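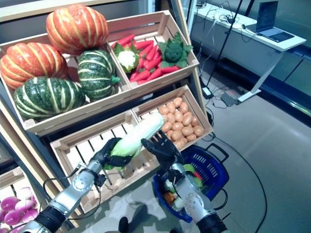
Tamsin Ormsby would like the pumpkins moved down. The crates at the top of a slatted stand are too high for anyone lifting a heavy one with a bag in the other hand, she told the Giraldo market office in a comment on its new produce display, and the potatoes could go up there instead.

The office asked shoppers for their views after switching from flat tables to tiered wooden crates. It has had 100 replies so far. Most people like being able to see the carrots and greens from the aisle, market manager Clem Halliday said, but height came up often.

"We can swap crates around in a few minutes," Halliday said. "The potatoes are heavy too, so I'm not sure that settles it."

The stands were made by Flusness, a local joinery, and cost the market 2,000 dollars. Two are in use. A third will be added before October, when squash takes up more of the hall and growers ask for extra room.

Halliday said the tilt of the crates will stay as it is. Price cards, which several shoppers found hard to read, will be reprinted in larger type.

Comments can be left at the office by the Bimeo Street entrance until 6 p.m. on any market day.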